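Jun 4, 2022

Got to the lab at nine, which for a Saturday is not bad. Three of us from the class were there by ten. The Hastier round is in July, and we agreed last week that the weekends until then go to bin picking and nothing else.

First job was the log. We had 1729 pick attempts in the folder from the spring term, and I had been putting off going through them. 452 of them turned out to have no result written down, so they can't be used for the report. I moved them to their own folder and wrote a note so whoever looks next will know why. That took until almost eleven. The rest are fine, or fine enough.

Then we set up. Clamps on, bins one behind the other, arm homed. The task as Hastier writes it is simple: take mixed items out of one bin and put them in the other, one at a time, no human hands. Ronisero is the name of our team and also of the code, which makes talking about it confusing. The code side of Ronisero is now 625 lines shorter than it was at Easter and does the same thing, so I'm pleased with that part. 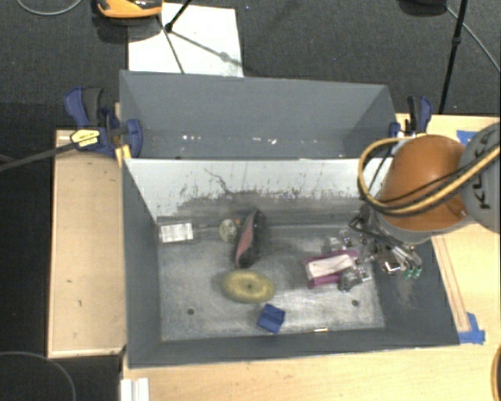 We've been arguing about corners for weeks. An item in the middle of the bin can be approached from nearly any side, but one sitting flat in a corner leaves the gripper very little room, and the planner likes to give up before it has tried everything. Today I changed the order so it checks the steep approaches first. It's slower per pick. I timed it against the old order and the difference is small enough that I'd keep it, but one of the others wants to see it run on a full set before we decide. Fair.

Lunch was sandwiches from Makori across the street. They were out of the egg ones.

Afternoon was 70 attempts with the new order, items reshuffled by hand between sets. I did the shuffling and kept the sheet. Flat packages are still the worst of it. Soft things go better than I expected, and small things depend on whether the vision step finds them in the first place. Twice it put two items together as one — same problem as in March, and I don't think the planner can fix that. It needs better masks, and better masks need more labeling, and labeling is my week again starting Monday.

We had one stop in the middle when the arm hit a joint limit. I pressed reset, homed it, and we went on. I should write the steps for that on a card and tape it to the desk. I say this every time.

Prekex form for the travel money still isn't sent. I have the costs for the train but not for the rooms. Will do it tomorrow after laundry.

Home by six. My back hurts from leaning over the table. Charged the laptop, copied the sheet into the log, and read the rules again from section four — the time limit counts from the first move of the arm and doesn't stop for a reset. I had that wrong. Need to tell the others.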